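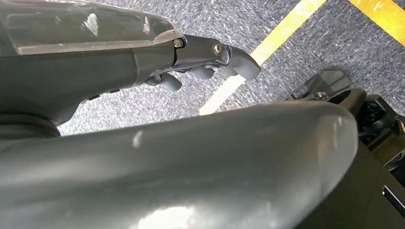 Back room, down at floor level. 10 Feb 2024

Came in at eleven to finish the floor work which we left open on Thursday. Dela was already here and had moved the stools to the corridor. Filipa is away until next week, so I write in more detail than usual, she will need it for her part.

First we swept, then vacuumed along the walls with the narrow nozzle. The long side is not difficult. The short side, under the radiator, has a gap between the floor and the skirting where all the small things go. From this gap came out: washers, one pencil, pieces of cable tie, the cap of the glue bottle which Ehab has been asking for, and a lot of gray dust. I put the cap on his shelf in a cup. The washers are in the mixed tin, I did not sort them.

Washing: we used the Putik cleaner, 57 ml in one bucket of warm water. On the label it says less for a light cleaning, but last time it left the old tape marks. I let it stay for 11 minutes at the door side and then wiped. The tape marks became soft and could be taken with the plastic scraper. Please do not use the metal one, there is already a scratch near the sink from July.

Some glue was still left after the second wipe. Dela tried with a cloth and a little alcohol and it was better, but the place is now more matte than its neighborhood. I do not think it is a problem. If Konrad thinks it is a problem, he should look at it in daylight, in the evening one sees nothing.

Rinsed two times with clear water. The second bucket was still somewhat cloudy. Maybe a third rinse would be correct, but we wanted to have it dry before the afternoon.

Level check. I used the short level from the Koval box, because the long one is again not on its hook (who has it?). At the door the bubble is in the middle. Toward the sink it goes a little to the window side. I made the check four times at the same place, turning the level around between, and the result did not change. So the level is good and the floor is not. The cabinet which Nuria wants to put there will need something under the two front feet. I have left a note for her with the place marked in pencil.

New tape: not done. The roll we have is the wide one, and for the walkway we agreed on the narrow one. Nuria ordered it together with the felt pads from Pukedska, no delivery date yet. Until then the walkway is only chalk. Chalk does not survive the mop, so please only sweep in there.

Still open:
- narrow tape, when it comes
- felt pads under the stools, all of them, also the tall one
- gap under the radiator: foam strip or wood strip? Ehab prefers wood, I prefer something that can be taken out again
- mop head is finished, buy new
- long level

Stools went back at a quarter past three. Window was left tilted, Dela closes it when she leaves.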